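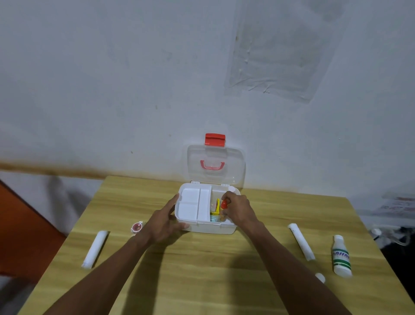 Too much glue, always too much glue, a reader from Kurnedley wrote to us after our July pages on paper lanterns. She had made four of them for her porch and all four had become wavy near the seams. She asked if we could return to the subject and go more slowly this time, with more words for the paper and fewer for the decoration.

We are happy to do it. The paper lantern looks like a child's craft, and children can make a nice one, but the difference between a lantern that hangs straight and a lantern that leans is decided early, before any color comes to it.

## The paper

For this feature I visited the small paper shop Kılıçarslan, on the corner of Sillgate. The shop is narrow and very deep, and the sheets lie in flat drawers up to the ceiling. I asked for lantern paper and was asked back what kind of light I wanted. I had never considered it this way. A thin mulberry paper gives a soft light and shows every fiber. A heavier paper gives a darker, warmer glow and forgives a clumsy hand.

I bought the thin one, and also a roll of a paper called Rinel, which is sold there in a width of 61 centimeters. It has a light coating on one side. The coated side goes outward. I made my first lantern with the coated side inward, and the glue did not hold to it well.

Let the paper rest flat overnight if it comes from a roll. With a heavy book on each end it becomes calm by the morning.

## The frame

Reed, thin bamboo or floral wire will all work. I prefer reed, which has to lie in lukewarm water for half an hour before you bend it. Make the rings first, then tie the uprights to them with cotton thread. Wait until the reed is fully dry before you put any paper on it. A damp ring changes its shape while it dries, and it takes the paper with it. I suspect this is half of the trouble on that porch in Kurnedley.
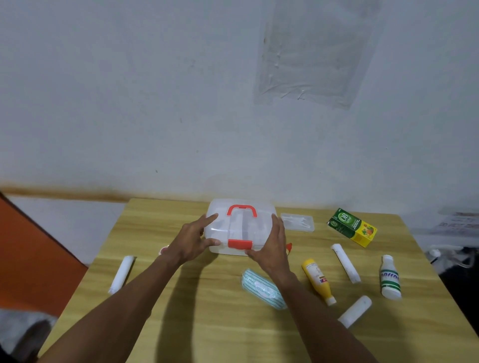
*Hands on a lidded box with a red handle.*

## The glue

Now we come to the other half. White craft glue straight from the bottle is too wet and too thick in the same moment. Put a little on a saucer, and take it up with a flat brush that is almost dry. Brush the frame and leave the paper alone. Then lay the paper on the reed and press with one fingertip, starting in the middle of the upright and moving to the ends.

Work one panel at a time. The seam should overlap by the width of the reed and no more. When the last panel is on, leave the lantern standing for a few hours away from the radiator and away from the sun.

Small wrinkles can be helped. Mist the paper very lightly with clean water from a distance and let it dry again, and it will tighten like a drum. Please test this on a leftover piece first, as some dyed papers will give spots.

## The light

Use only a battery light inside. I know that a real candle is more beautiful, and I have still the memory of the candle lanterns of my childhood, but I have also the memory of one that burned.

Hang the light from the top ring on a short thread, so that it sits a little higher than the middle. When it is placed on the bottom, the upper part of the lantern stays gray and all your work on the paper is lost in the evening.

The thin mulberry lantern is hanging now over my kitchen table. It leans a little to the left.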